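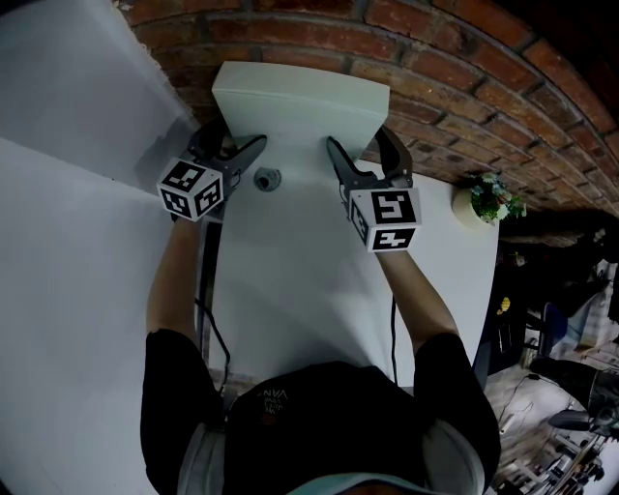
About Mundness

Mundness is a small website about television series and the words that are spoken in them. We collect episode guides, subtitle comparisons and scene-by-scene dialogue notes, mostly for drama and crime series that were made in one language and watched in many others. The site is free to read and you do not need an account.

How we started

The site was opened by Felicidad Estrella, who was then learning English with the help of a legal drama called Chiriac. She watched every episode with the subtitles on and wrote down the lines she could not understand. After two seasons she had 3 thick notebooks. A colleague asked to borrow them, then a friend of the colleague, and at this point it was easier to type them and put them online.

The first version had only Chiriac and a very ugly green menu. Some of you still write to us about the menu. Now we have guides for many other series, among them Dretness and the complete run of Zuder, including the two holiday specials which were shown only once on television.

What you can find here

Each series has its own main page with a season list. From there you can open an episode page, where we give a short summary, the names of the characters who speak, and notes on the dialogue. The notes explain jokes, local expressions, old songs which are quoted, and places where the subtitles say something different from the actors. In the case of Zuder this happens very often, and the page for the season 2 finale is for this reason the longest one on the site.

At our last update in August there were 2,457 episode pages. Of these, 800 also have a word list for learners. The word lists are made by hand, so they grow slowly. If your favorite series does not have one yet, please be patient with us or send a request.

We do not offer video, and we do not have links to places where episodes can be watched. We receive this question every week and the answer stays the same.

How we work

One person writes the page and another person, who has also watched the episode, reads it and corrects it. When the two do not agree about what was said, we mark the line with a question mark and leave it open. There is a line in the third episode of Dretness that has been open for years — half of us hear "harbor" and half of us hear "harder." The readers are divided also.

Summaries tell the full story of an episode, with the ending. If you do not want to know who did it, please stay on the season list, where we try to give nothing away.

Who writes for us

Felicidad is still the editor and answers most of the mail. The other writers work in their free time from several countries, and for most of us English is a second or third language. We think this is useful for the notes, as we stop at the same expressions where our readers stop. It is also the cause of some mistakes in our articles, and we are thankful when you report them.

Corrections and contact

Please use the contact form and write the name of the series, the season and the episode. If it is about one line of dialogue, the minute helps us very much. We read everything, but in the weeks when a new season begins the reply can take longer.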